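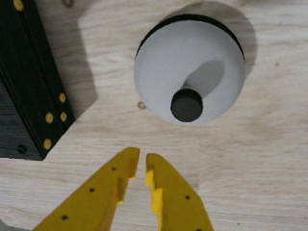 2 min read

The Starkeo cell lives in simulation until the Mundthorpe bench is free, so its upkeep is mostly numbers. On Tuesday I reset the finger calibration. The old offset put the grasp point 5 mm low, and the planner kept timing out on the lid task. I now check alignment from the wrist view with the two yellow fingers short of the black knob and a strip of wood still showing between them and the white dome. If the tips point left of the knob, I correct yaw before touching the offset.

Closing force went from 63 to 37 percent. Friction stays at the Norora default. I reran the set overnight and have yet to read the logs. Contact damping is next.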